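Tistlow Wrist-View Exposure Set: Data Card

Version 2

Maintained by Clotilde Aubert and Nokuthula Sibiya

Summary

Tistlow is a set of wrist-camera recordings made for the study of one question: how far the light behind a robot gripper affects a learned estimate of how wide that gripper is open. The set was gathered in furnished rooms with large windows, under ordinary daylight, with the room lamps left as the occupants had them. It accompanies the Kuster estimator, which is released separately under its own terms.

The set contains 69 sessions recorded in 6 rooms. Each session holds a continuous wrist-camera recording, the commanded and measured finger opening, the arm joint positions and a short session note written by the operator.

Background

Many manipulation policies take the picture from a camera at the wrist as their main input. Such a camera always sees part of its own gripper, and the policy learns to read the state of the fingers from that view. In laboratory recordings the background is commonly a table top or a plain wall, evenly lit. In a home or an office it may be a bright window, a patterned curtain or a dark corridor, and the brightness may change by a large amount within one movement of the arm.

Our earlier work with the Pusten recordings suggested that errors in the estimated opening were not spread evenly through a session. They gathered in the parts where the wrist turned towards a window. The Pusten recordings had been made for another purpose, however, and lacked a measured finger opening for every camera image. Tistlow was planned to supply that measurement.

Intended use

The set is intended for:

- training and testing estimators of finger opening from wrist-camera images;
- comparing exposure control methods under strong backlight;
- checking whether a manipulation policy depends on background features that it should ignore.

It is not suitable for the study of grasp success. Most sessions contain no grasp at all, and where objects are handled the outcome is not labelled. It should not be used to draw conclusions about people or their homes. Operators were asked to keep residents out of view, and sessions in which a face could be made out were withdrawn.

Recording procedure

The operator places the arm in a starting pose facing the interior of the room. The arm then follows a slow path that brings the wrist camera past the main window and back again. During this path the fingers open and close on a schedule drawn at random before the session starts. The same path is repeated with the camera on fixed exposure and then on automatic exposure. The two passes are stored as separate recordings within one session folder.

Curtains and blinds are left in one position for the whole session. If cloud cover changes noticeably between the passes, the operator records this in the session note, and the session is kept. We considered repeating such sessions but decided against it, as the change in light is part of what the set is meant to cover.

Contents of a session folder

video_fixed: the pass recorded at fixed exposure
video_auto: the pass recorded at automatic exposure
opening: commanded and measured finger opening, one row per camera image
joints: arm joint positions, on the same clock
note: free text, in English or French
split: train, validation or test

Rooms are never shared between splits. A user who wishes to make a different division should keep to this rule, because the view from a given window is easily memorised and will raise the scores without any real gain.

Annotation

Finger opening is taken from the motor encoder and has not been corrected by hand. Background type was assigned by two annotators working separately, using the classes window, curtain, wall, furniture and mixed. Where they disagreed, the image was marked mixed. Annotators judged the background by the area directly between and around the fingertips, and disregarded the rest of the view.

Method tested

The Kuster estimator crops the image to the region the fingers can reach, normalises the brightness of that crop separately from the remainder of the image, and predicts the opening from the position of the two fingertips and the link arms that carry them. The baseline, Clirach, predicts the opening from the whole image without any cropping.

Both were trained on the training rooms only. Neither was given the background class at any stage.

Results in brief

On wall and furniture backgrounds the two estimators perform alike, and we would not recommend one above the other on that evidence. On window backgrounds Kuster gives the lower error in both exposure modes. The gap is wider under automatic exposure, where the baseline tends to report the fingers as more open than the encoder shows.

Mixed backgrounds remain the hardest case for both. The typical instance has one finger against bright glass and the other against cloth or wall, so that no single brightness setting serves the two sides equally well. Normalising the crop as a whole does not fully remove the problem. Normalising each half of the crop on its own helped in the validation rooms but gave less steady readings when the wrist turned quickly, and it has been left out of the released version.
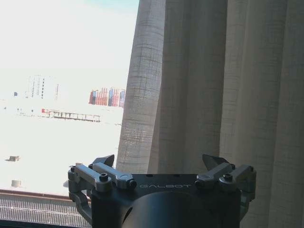 Nokuthula Sibiya asked during the review of this card whether the mixed class should be divided further, given that an image with a small patch of sky and one with half its area washed out are at present counted together. Her view was that a single average over the class hides the point at which the baseline begins to fail, and that users would be better served by a continuous measure of brightness difference between the two fingertips. This measure has been agreed for the next version. Until then, users can compute it themselves from the fingertip positions supplied with the estimator.

Known limitations

All sessions were recorded by day. Lamps seen against a dark window, which produce strong reflections in the glass, are not represented.

The gripper fingers are of one shape and finish throughout. An estimator trained on this set alone should be expected to transfer poorly to fingers of another colour, or to soft pads.

In a small part of the recordings the measured opening lags behind the camera image. The affected rows carry a flag in the opening file. They were excluded from the results given above but have been kept in the release for those who wish to study the delay.

Sheer curtains and heavy curtains share one class. This was a decision made early in the annotation and it has not proved a good one.

Changes since the first version

Session notes have been added. One room was moved from validation to training after it was found to share a view with another training room. The background classes were revised in December, and figures computed with the earlier classes should not be compared with those in this card.

Access and contact

The recordings are available for research on written request to the maintainers, who will supply the terms of use with the download instructions. Reports of faulty files should give the session folder and the row number. Withdrawal requests from residents of the recorded rooms are dealt with first, and the sessions concerned are removed from the next release.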